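Stop Tidying The Counter Before You Calibrate

I have an opinion about kitchen robots that gets me into arguments, so let me just put it in writing: the most important part of looking after one is the boring half hour before it picks anything up, and most people do that half hour wrong.

I look after one machine, the one we call Plorero, and it does breakfast jobs at a kitchen counter. Trays, mugs, bowls, that kind of thing. When I started I used the setup sheet from Kastel, who did our first install. Clear the counter, lay down the target board, run the arm through 6 poses, check the head camera against the wrist, done. It's a good sheet! I still use most of it. But clearing the counter first is a mistake, and I'll keep saying so.

A bare white counter is the easiest surface your robot will ever see. You get lovely numbers on it, and then somebody puts the kettle back and the shadows change and suddenly the gripper is closing short of the rim of a bowl. I lost most of a February to exactly that. I swapped a wrist cable, I re-torqued the base bolts (twice), I blamed the shoulder joint, and the joint was fine.
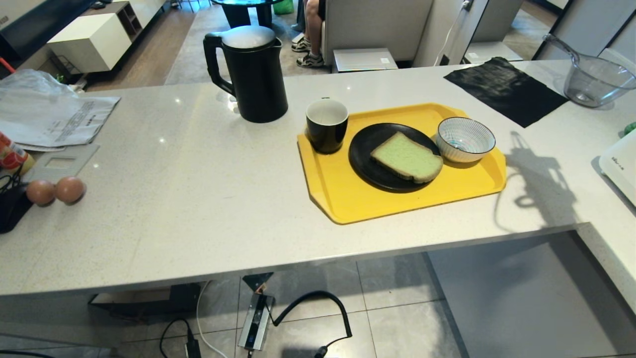 So now I do the board check on the clear counter, because you do need a baseline, and then I put everything back and run it again with the junk in place. Mail, eggs, shiny lids, glass. Glass especially. If the second run is off by more than 4 millimeters I don't start work, I go and look at the lights and the camera mount.

My other hill to die on is cables. Route them with the arm at full reach, never parked. A cable that looks neat on a parked robot can be pulling like a fishing line at the far corner of the tray, and you'll spend days chasing "drift" that is really just a tight cable. I leave a big lazy loop and people tell me it looks messy. Fine, it looks messy!

A friend over at Jevodbridge says I'm wasting time and the software should cope with all this. Maybe it should. Theirs got a full recalibration after 140 hours of running and they were thrilled with it, on an empty table. I'd like to see it do a mug next to a kettle.

Anyway, I'm rewriting our sheet this week and the clutter run goes in as step 6, right after the cable check.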